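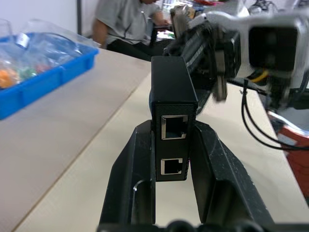 Grants > Digital Inclusion > Reports > Interim

Equipment Reuse and Training Project
Interim report to the Garnari Foundation
Submitted 10th June

1. Purpose of this report

The report covers the second stage of the project, during which small networking equipment donated by local employers was sorted, checked and prepared for issue to community venues. It should be read with the budget statement sent separately. The first stage, collection, was reported to the Foundation in full and is mentioned only where figures have changed.

2. Items received and sorted

The total received now stands at 597 items. The largest single donation came from Ledent, which cleared two office floors in May and passed on its surplus adapters, switches and short network cables. Mendonça contributed a smaller quantity, mostly boxed and with paperwork.

Sorting was slower than planned. Many of the small black units carry no readable marking, and units of similar shape can have quite different uses. Those with two network ports required particular care. A power injector may be mistaken for a plain adapter, and issuing the wrong one would leave a venue without a working connection. Unmarked units are therefore set aside until their type has been confirmed against the supplier's list.

3. Checking procedure

Each unit is examined at the table before any cable is attached. The ports are inspected for bent contacts, dust and damage to the metal surround. A short network cable is then connected to one port and the fit is noted. Units which pass are labelled and stored with a matching cable. Units which fail are recorded and sent to Imano for recycling under the existing agreement.

Checking is carried out one unit at a time on a covered surface. An earlier trial with trays of mixed parts led to cables being returned to the wrong units, and the practice was stopped in May.
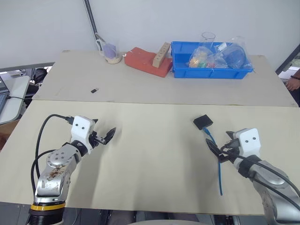

Is a cable supplied with every unit that is issued?

Each unit leaves with one network cable that has been fitted and checked with it. Venues needing a longer run should say so on the request form, and a replacement will be sent from stock.

4. Position against targets

The grant agreement set a target of 30 venues supplied by the end of the second stage. To date 20 have received equipment, and a further 10 have confirmed their requirements and are awaiting delivery. The target will be met once those deliveries are complete, which is expected within the extension already granted.

Training sessions have been held at all venues supplied. Attendance was satisfactory at most, although two venues asked for the session to be repeated at a later hour, and this has been arranged at no additional cost to the grant.

5. Matters for the Foundation's attention

Storage remains under pressure. The shelving purchased in the first stage is full, and unmarked units occupy more of it than was allowed for in the plan. We request permission to move part of the unspent travel allocation to shelving and labels. The amount is shown at line four of the budget statement.

The supplier's list provided by Mendonça does not cover older models. A fuller list has been requested. Until it arrives, the units concerned will remain in storage and will not be counted as ready for issue.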